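Clemach Paper Liner, Brown
Item 686, pack of 2

A plain brown paper liner for keeping small household items together on a counter or table. Fold the rim outward to the height you want.
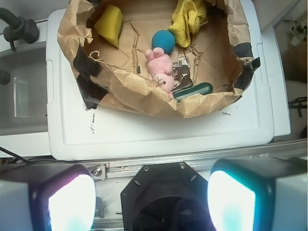 The sides can be set low for a shallow tray. Small, mixed things fit side by side: a yellow sponge, a cloth, a ball, a pink plush toy. Black tape holds the paper in place. Paper creases with use and can tear at the floor.

For keys and other small items, leave the opening wide so you can reach in from above.
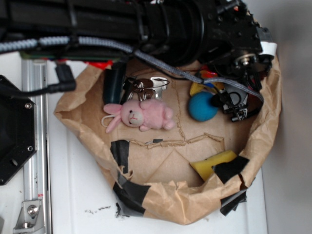
Care
Shake out crumbs. Keep away from water. Recycle without the tape.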